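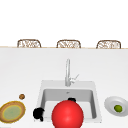 Render: kitchen island with sink, three chairs along the far side.

Solia Tour Set Log

Solia is a plain-text log of set lists and stage timings from the Claltano club and theater tour. It covers 133 songs played, counting repeats, and is kept by Alun Rowlands, who ran front-of-house sound.

Contents

sets.csv: one row per song per show, 301 rows in all. Rows that are not songs are intros, tuning breaks, guest spots and encore calls.
gear.csv: amps, guitars and tunings by song. Drop tunings are written low to high.
notes.txt: free text, typed after load-out. Spelling is not corrected.

Fields in sets.csv

show: short code for the venue
pos: place in the set, starting at 1
title: song title as printed on the stage copy
start: clock time, 24-hour
len: length in seconds
type: song, intro, break, guest or encore

Known problems

The Tzavaras show in October was moved to a smaller room after the first date fell through. Both bookings use the code TZV. Only the second was played.
Start times for the Kullico show were read from the desk clock, which ran 3 minutes fast. They have not been adjusted.
Any len over 500 includes crowd noise before the next count-in.
Two medleys are logged as single songs. See notes.txt for the parts.

Use

Free to copy and reuse with credit. No audio is included. Send corrections with the show code and pos value.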